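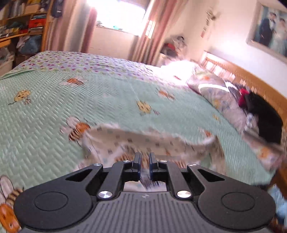
Kazuhiro Kobori, Instructor, Household Textiles
6 December 2023

Course Handouts > Bedding and Linens

Week 5. Making up and clearing a bed

Reading for this week is the chapter on quilted covers. Bring your notes on fiber content from last time.

1. Clear first. Clothes, loose cloths and anything draped over the cover come off before you touch the bedding. On the bed at the top of this sheet that means the black garment by the patterned pillow and the cream cloth lying across the middle. Fold the cloth or put it with the wash — don't push it to one end.

2. Pillows. Take them all off and stack them on a chair. Plump from the short sides.

3. The quilted cover. Zigzag stitching like that on the green bee bedspread gives you straight reference points. Line up one row with the headboard and smooth toward the foot. A contrasting border, such as the heart print here, should hang at an even depth along the side.

4. Sunlight. Printed cottons fade fastest near a window. Turn the cover end to end every 50 days if the bed gets direct sun, and draw the curtains at midday in summer.

5. Washing. Spin quilted covers at 400, plain sheets at 800. Dry flat where you can. Heavy quilting holds water along the stitch lines, so check the seams before you fold.

Practical is in room 209. Work in pairs, one on each side of the bed, then swap. Write up your folding order on one page and hand it in at the Dikbridge office before the December break.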